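Went to the Iruvton open day on July 9, 2018, mostly on the strength of a flyer that promised "the rooms we actually live in." I have been to enough of these to bring my own sandwich.

Iruvton is the upstairs showroom that Fudlow opened after they gave up the shop at Brillitside. They sell furniture and they sell tidying, meaning you pay for a visit, somebody looks at your entryway and you are told where your shoes ought to go. The home visit is $444. The open day was free, though a cup of tea wasn't, and I climbed two flights because the elevator had a notice on it.

Leonie Sutcliffe did the welcome. She's a good talker and doesn't hurry, and she believes every word of it, which I found harder to argue with than a sales pitch. Her theory is that a house goes wrong at the table. Shoes, mail, newspapers, the flowers you meant to put in water: it all lands on the nearest flat surface and stays until company is coming. Fair enough. My mother held the same theory and gave it away for nothing.

The main demonstration is called the Bellini table, after the method and not the maker. The idea is that you put the ordinary clutter of a front hall on a dining table and deal with it piece by piece, starting with whatever belongs on the floor. I'm not convinced you need a name for that.
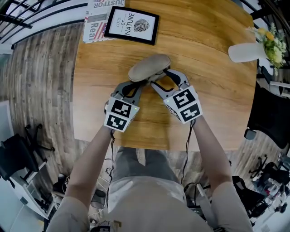 *The Bellini table at Iruvton, with the suede shoe, the flowers and the "LOVE OF NATURE" print.*

I'll say this for the table: I liked it. The wood has a warm honey colour and a grain you want to run your hand along, and it sits well against the grey plank floor. I asked what it was finished with and was told "a natural product," so I asked again and was told the same thing more slowly. The tag said $1686, chairs extra. The chairs on that side of the room were black office chairs, which did nothing for the dining mood.

The leaf print I could take or leave. A black leaf in a black frame with a white mat is what you buy when you've measured the wall before deciding what you like. The yellow and white flowers were the most cheerful thing up there, although the vase stood right at the edge of the tabletop, and I'd have dealt with that well ahead of any shoe.

About the shoe. Beige suede is a brave choice for anyone who lives through a Canadian November, and I put this to Ieuan Gape, who runs the storage side. He said suede should be brushed, stuffed with paper and kept off the floor in a ventilated box. He had such a box to sell me for $50. I have kept shoes on a rubber mat beside the door for most of my adult life and they have died of being walked in.

He was better on newspapers. His rule is that the folded paper leaves the table when the next one arrives, read or not, and I've been trying it since. It works, with some grumbling from the other half of the household, who does the crossword late.

What I'd have liked to see is the method tried on a table belonging to a real family, with a school form nobody has signed and a jar of screws from something. Flowers, a print and a newspaper make for very well-behaved clutter. I put that on the comment card and Ms. Sutcliffe read it in front of me and nodded, and said the home visit covers paperwork.

Parking is on the street behind the building and the meters take coins only. The tea was $5 and came with a biscuit.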